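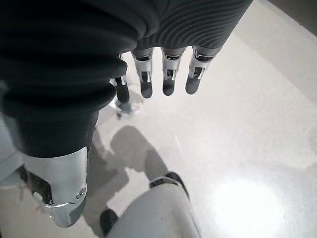
Robot hand over a pale gray floor

4. Setting up your metrics dashboard

This section covers the first dashboard in a new Pludano workspace. You need the Owner or Editor role. Viewers can open a dashboard but can't change it.

4.1 Before you start

Connect at least one billing source (see section 3). If the source was added today, wait until its status reads Synced. A first sync of 900 customer records or fewer normally finishes within the hour.

4.2 Create the dashboard

1. Open Reports and select New dashboard.
2. Enter a name. Names can't be changed after the dashboard is shared.
3. Choose a business type: Subscription, Marketplace, Retail or Other. The type sets which metrics are offered in the next step.
4. Tick the metrics you want. Subscription workspaces can pick from 17, including churn, monthly recurring revenue and cost per new customer.
5. Set the reporting period. Monthly is the default.
6. Select Save.

Note: Pick five or fewer metrics to begin with. Others can be added later from the Edit menu, and their history is filled in from the connected source.

4.3 Set the churn rule

1. Open the churn tile and select Rule.
2. Choose when a customer counts as lost: on the cancel date, or at the end of the paid term.
3. Enter a grace period in days for failed payments. Enter 0 for none.
4. Select Apply.

Caution: Changing the churn rule recalculates all past periods. Export the old figures first if they have gone into an investor report.

Example: Cultusby starts July with 212 paying customers and ends it with 152 of the same customers still paying. The tile shows 60 lost and a churn rate of 28.3 percent. Customers who joined during July are left out of this figure.

4.4 Share the dashboard

1. Select Share, then enter an email address.
2. Choose Viewer or Editor.
3. Select Send. The link expires at midnight, workspace time, if it isn't opened.

If a tile stays blank after sharing, check that its source is still connected, then select Refresh.

Section maintained by Kamol Chaimongkol, Pludano documentation. Alerts and targets are covered in section 5.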